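4.2 Grasp selection from wrist and head views

The planner of Section 3 proposes grasps in the head camera frame and refines them in the wrist frame once the gripper is near the object. Refinement matters most for low, pale objects, where table and lid differ little in brightness and the depth estimate at the rim is poor. We therefore fit the outline of the case on the wrist image alone and keep the head view for coarse position.

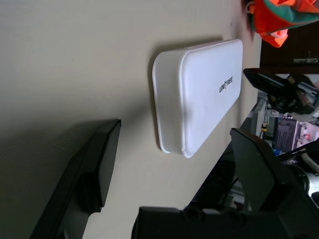
Figure 4. Wrist view of the left or right gripper is passed to the outline fit; the white case lies between the open fingers.

The fit returns a center, a heading and a width. Candidates whose width exceeds the finger opening are dropped before motion planning. Following Frandsen and Mota, we limit refinement to 2 passes, after which the arm either commits or backs off to the approach pose.

Both arms share one task queue, written in the Larnent scheduler. An arm holding a soft object is treated as a fixed obstacle with a padded hull, and the other arm plans around it.

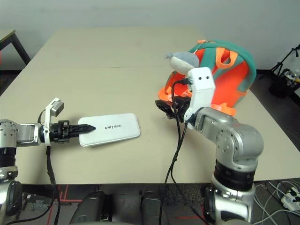
The hull is updated every 900 ms. A shorter period gave no gain on the Jorness task set, where 17 replans were triggered by hull growth alone, most of them with straps hanging from the held object. Straps are not modeled separately, and the padding has to cover them.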